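Monday notes for anyone on the folding side at Girer. The two-arm cell has been in the laundry room for 14 weeks now, and most of the hand sorting has moved to the bench in front of it. These tips come from both shifts.

## Before you start the arms

- Empty pockets at the bench. The arms don't check them, and a pen can stain a whole load.
- Close zippers and undo cuffs.
- Wipe the mat with a barely damp cloth. Dust and lint end up on dark, shiny fabric first.
- Keep snacks and drinks on the gray table, on the far side of the rail from the mat.
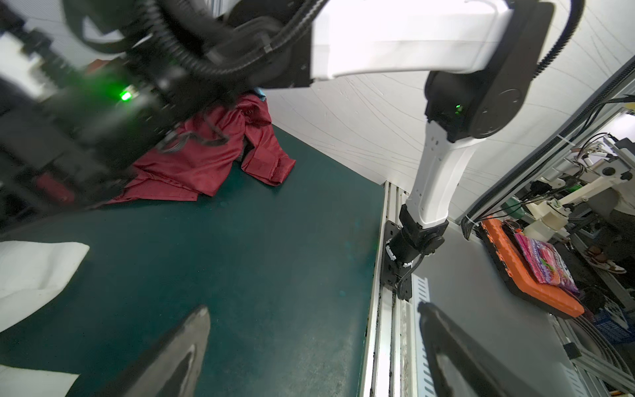
## Loading the pile

Put no more than three or four pieces down at once. Mixed colors are fine if everything is clean. We used to sort by color first and it cost the morning shift 22 minutes. Lay the biggest piece down first, spread out, and drop the small ones on top. Dark red under white and blue is easy to check from the aisle. Set the pile toward the back right corner and leave the middle of the mat clear for folding. 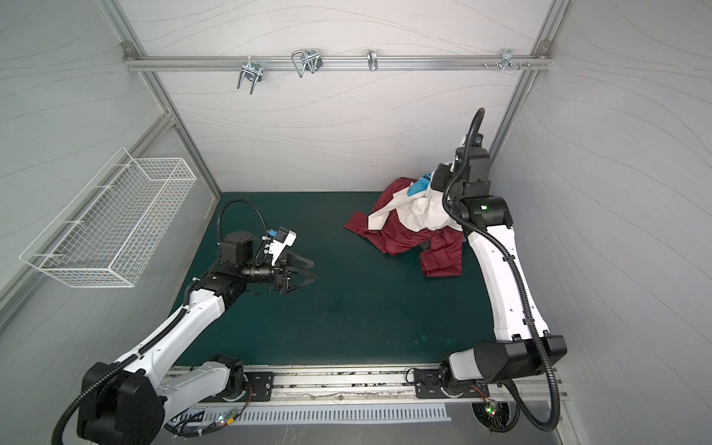 ## Hooks and basket

Hangers go on the back rail at the end of the shift, never during a run. The wire basket on the left wall is for small items only. Take them out before you sign off.

## What has changed for us

People ask whether the job is easier. Wrists and shoulders are better, feet are worse, so bring decent shoes and ask for a mat to stand on.
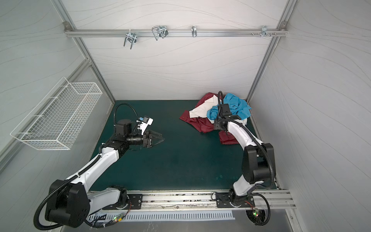 Breaks are still the weak spot in the new schedule. One person now covers the cell and the press, and the cell tends to need help just as lunch starts. Pause both arms before you walk away, even with one gripper already over the clothes, and write the time on the sheet. Leave the pile where it is, blue piece on top and all, so the next person can see where you stopped. Last month we logged 134 pauses, most of them under a minute. Short ones count too, so write them down.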